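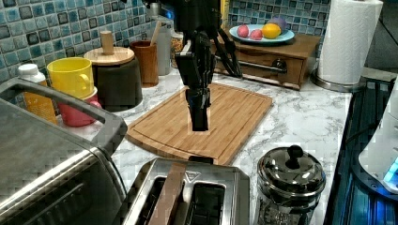
The robot arm's gripper over the cutting board, fingers closed.

Science Corner > Machines > When Robots Get It Wrong
Print this page | E-mail to a friend

Why did the robot stop?

Have you ever walked up a staircase in the dark and put your foot down for one more step that wasn't there? Your leg was quite sure about that step, and the staircase didn't agree! Something very like that happened to Kinis, a robot arm that is learning to work in a kitchen, and I'd like to tell you about it, because a robot's mistake is a lovely way to find out how a robot works.

Kinis had been asked to reach down and touch the cutting board very gently. Down it came, slowly, slowly, and then it stopped in the air, 8 millimeters too high, and reported that it had finished the job.
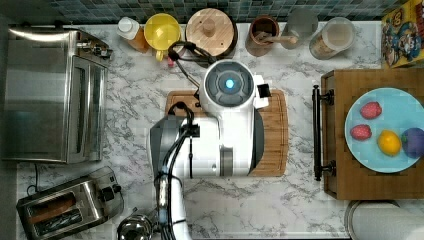
Now, a robot arm doesn't feel its way around a kitchen as you might with your hands. Inside each joint is a little part called an encoder, and its whole job is to say how far that joint has turned. The robot's computer puts all those turns together and works out where the fingertips must be. If one joint tells a fib, even a teeny one, the answer at the far end of the arm comes out wrong.

Gavin Halliday, the engineer who looks after Kinis, checked the joints one at a time. He found a loose screw at the elbow, and it had let the encoder slip. It took him 40 minutes to find it (he looked in all the wrong places first, and he says so himself).

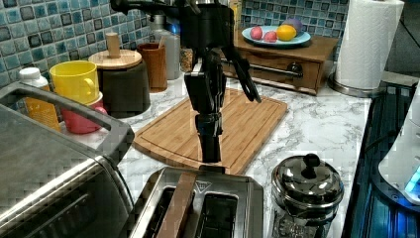
STAYING SAFE

You may be thinking that stopping too high isn't so bad, and you're right - nothing got bumped. But suppose the slip had gone the other way. The arm would have believed the board was farther down than it was, and it would have kept pushing. So Kinis has a rule called a force limit. When the push gets too strong, the motors stop, even if the computer thinks there is still some way to go. There is a big red stop button too, and a grown-up always knows where it is.
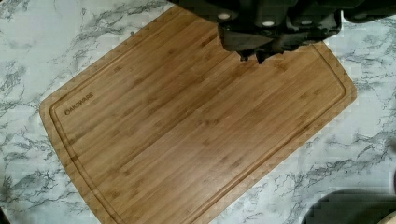
After the screw was tightened, Gavin gave the arm a fresh starting point, called its "home" position, and sent it down to the board 10 times. He measured the gap each time and wrote the number in a notebook. You can try this with a pencil and a sheet of paper: draw a dot, close your eyes, and see how near you can land!

Written by Fraser Dunbar
Filed under: Robots, Mistakes and Mix-ups, Ages 7 and up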